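Leave the play kitchen out

Every preschool room I have worked in had a rule that the play kitchen gets put back the way it was at the end of the morning. Pans on hooks, food in the food bin, cups on the shelf. I followed that rule for ten years and I now think it is a mistake.

Putting things back teaches children where adults keep things. I have no quarrel with that for coats and scissors. A play kitchen is different, because the mess is the work. A child who sets an egg on a tray and leaves it there has made a decision, and at 11:30 we come along with a bin and undo it.
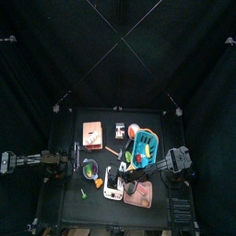 The usual objection is clutter. Parents see a crowded table and think the children can't focus. Khang Đồng, who ran the room next to mine at Hetach, held this view firmly and kept 8 toys out at a time, rotated each month. His room was calm. His children also asked him what to do next a lot more than mine did, and I don't think that was chance.

The second objection is that the toys don't match. Catalogs sell a kitchen as a set, and the Gatidis one our director wanted cost $417 before shipping. I would spend the money on almost anything else. Children don't care whether the basket belongs with the tray – they care whether something can go in it. A block is a fine loaf of bread. A plain box is an oven until somebody needs a garage.

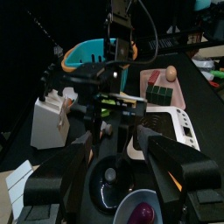 A basket, a pink tray with an egg and two blocks, and no matching set.

I do have limits. Anything broken goes in the trash. The floor gets cleared, every time. And once a month, usually on the last afternoon, we empty the table completely and wipe it down, and the children decide what goes back on. That takes most of an hour and it is the best sorting lesson we do.

If your program requires a tidy room for visitors, ask for one table to be exempt. Ours agreed to that in December and has not brought it up again.

Contact | © Inelent Early Years Notes | Back to top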